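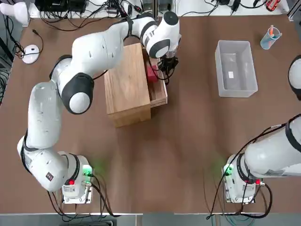
Moving a small workshop to a new unit: what it cost and what I'd do differently (thread)

1/ We moved out of the old unit on Dunell Road this summer. The lease was up and the new rent was going to be 2642 a month. The new place is on the Verex estate, smaller, and we pay 1143. Several people asked how the move went, so I'm putting it all in one place.

2/ Start with the lease. Ours said the unit had to go back "in original condition," and that included the floor paint. I had not read that line in six years. Patching and repainting took two weekends. Read your exit clause before you give notice.

3/ Get the power sorted first. The new unit had one circuit for the whole back wall. The electrician could not come for three weeks, and we paid rent on both places while we waited. That was the most expensive mistake of the move.

4/ Movers. We got quotes from two companies and went with Van Rooij. They were not the cheapest. They came out to look at the stairs and the loading door before giving a price, and the other company wanted to do it over the phone.

5/ Measure the doors with the doors on. Our loading door is 32 inches clear once you allow for the hinge side. The big steel cabinet did not fit. It came apart, but that took most of a morning and two of the shelf pins are still missing.

6/ Label boxes on the side, not the top. Once they are stacked you can't read the top. I knew this and still wrote on the tops of the first dozen or so.

7/ Things I should have thrown out and paid to move: old paint, a broken shop vac, offcuts too short to use, every manual for tools we sold years ago. The paint had to go to the county drop-off in the end anyway.

8/ Internet. We ordered from Britel a month ahead and they still missed the first date. Ran everything off a phone for nine days. It was fine for email and bad for anything with drawings in it. If you depend on it, order earlier than you think.

9/ Insurance needs the new address before anything goes through the door. Ours also asked about locks and the alarm. One phone call, no change in price, but the policy would not have covered the new unit until they had it in writing.

10/ Deposit. They held back 800 for "cleaning and making good." I sent the photos I took on the last day and asked for an itemized list. Still waiting on a reply. Take photos of every wall, including the boring ones, and the meter readings.

11/ Still to do: shelves along the back, a proper mat by the door, and a heater before October. The new unit faces north and the walls are bare block, so I expect it to be cold.

12/ Someone asked about change of address. The bank took two tries. The state tax office was done online in ten minutes. Suppliers were the slow part, and one delivery still went to Dunell Road last week.

2022-08-21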